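Zusska Shelf Facing Unit
Product ref. 167-100
Made by Illance. Sold and serviced by Yensuk.

Zusska is a two-armed unit for facing up shelves in small shops and stockrooms. It pulls packets forward, stands them upright and lines them up. Staff still bring the stock out, check dates and decide what goes where.

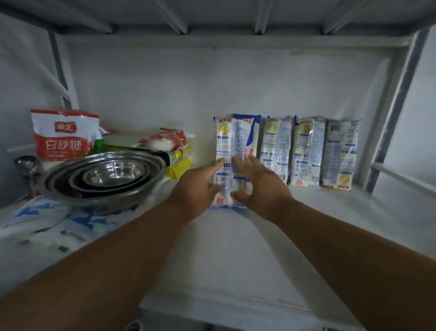
Most shops run it after closing, when the aisles are clear. Staff who used to stay on to tidy can finish at the normal time, and the morning shift starts with deliveries. Prasert Yensuk advises setting one person per shift to check the shelves it has done. Allow a week or two for people to get used to it.

Handles: upright pouches, boxes, bags up to 500 g
Not for: glass jars, eggs, open produce
Training: half a day on site, up to four staff
Noise: quiet enough to talk over
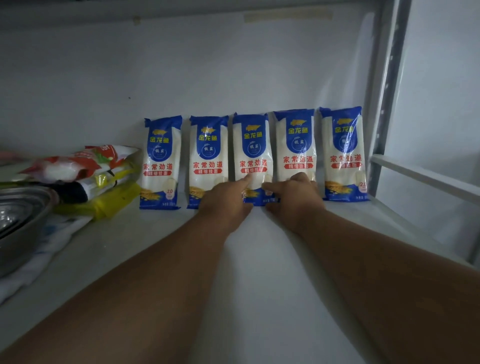

Shelves do not need to be cleared before a run. Mark out the section on the tablet and leave the rest as it is. Dried noodles in tall pouches are a good first job, as they can be set side by side against the back wall while bowls and bags stay where they are at the left. Loose piles should be sorted by hand.

Staff can stop the unit at any time with the red button on the base. It does not record hours or report on people.

Hire: minimum 80 days, fitting included
Spare finger pads: sold in pairs, see Drorkine range
Orders placed in December are delivered in the new year.
Sales: Nuanchan Thammasiri
Training bookings: Noémie Delorme
Page updated 9 Jan 2019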